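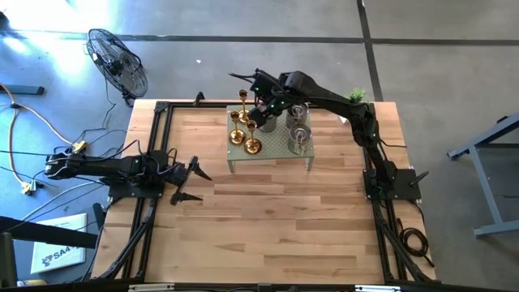
How to arrange candlesticks and candle tins on a small riser

A low metal riser gives a group of candles some height without taking over the table. Ours is the Pridora, in sage green, and it holds a few brass candlesticks and some scented candle tins comfortably.

Before you start, wipe the riser with a barely damp cloth and dry it well. Dust collects in the punched holes, and an old toothbrush gets it out. Check that the screws are snug and that the riser doesn't rock.

Put the tins on first. They're the heaviest pieces and they set the spacing. Turn each one until the label faces the side of the room you'll see it from most, and let the tag hang free.
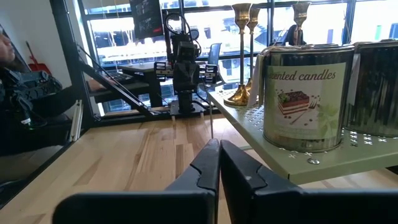 A scented candle tin with its label to the front, brass candlesticks behind.

Next come the candlesticks. Stand the tall ones towards the back and keep the shortest near the front, or down on the table beside the riser. Hold them by the stem — fingerprints show up quickly on polished brass.

Leave 3 cm between pieces if you can. 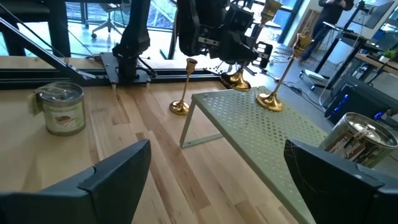 If the group looks crowded, take a tin off and stand it on the table a little to one side. A mix of two levels usually looks more relaxed than everything lined up on top.

When you want to light a tin, lift it down to a clear, heat-safe spot and take the lid and paper tag off first. Trim the wick, and keep the flame well away from curtains and plants.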